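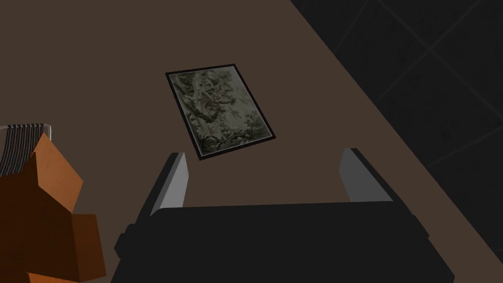
Privley Statements Archive

Welcome, and thank you for stopping by! Privley is a collection of 216 public statements by foreign ministries and armed movements on ceasefires and border talks, gathered from press releases and put into plain text so that students can search them without wading through old web pages.

What you get

Each statement sits in its own file, with the speaker's office, the month and the language it was first given in. We have kept the loaded words exactly as they were spoken - one side's "terrorist" is often another side's "fighter", and smoothing that over would spoil the archive for anyone studying it. Files run to 50 lines at most, and longer speeches are split.

Known gaps

Only 40 of the statements come with both the original and a translation. Another 20, from the Lambrechts donation, have no month at all, so please don't build a timeline on them.

Using it

Teaching and research are both very welcome. Please name the Purnberg reading group when you quote from the archive, and send corrections to the Ditance mailing list, which we read every Saturday (a little slowly in July, I'm afraid).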